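Erby Two-Arm Kit: Case Handling Data
README, second release

This folder goes with the Erby kit, the two-arm bench set sold by Plarkow. It holds the recordings we made while reviewing the kit for our own workshop, along with the settings needed to play them back. The review itself is kept in a separate file, review.txt.

Contents

episodes/ 2522 recordings, one folder each
settings/ arm and gripper settings used for each batch
splits/ lists for training and testing
notes/ operator remarks, in plain text

Each recording has video from the wrist cameras, joint positions for both arms, gripper opening, and a short task line such as "open the latch" or "turn the case round". Video is stored at 30 frames a second. Joint readings are stored at 100 a second and carry their own time stamps, so match the two by time and not by row number.

The tasks use hard plastic cases with side latches. A case is awkward for a small gripper: the lid is too wide to grasp, and the latch gives the fingers very little to hold. One arm usually stays over the lid while the other goes to the latch.

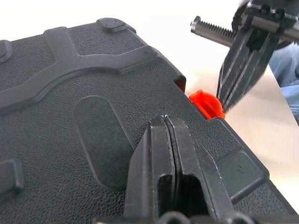
Can the kit be used with only one arm connected?
Set arm_count to 1 in the settings file and restart the controller; the two-arm tasks will then be skipped.

Setting up

Copy the folder to a local disk before playback. Reading over the network caused dropped frames on our machine. The player needs 16 GB of memory to load a full batch. With less, open the recordings singly.

Run the Tamihana calibration tool before sending any recorded motion to real arms. The offsets in settings/ belong to our bench and will be wrong on yours.

Known problems

The wrist cameras overexpose on pale worktops. People are partly visible in some recordings. A few task lines from the January batch still use the old name, Drusex, for the gripper. The hardware is the same.

Task lines were typed by hand and spelling varies.

Contact

Corrections go to Ynyr Pritchard, who looks after the files. Please give the episode folder name and the time within the recording.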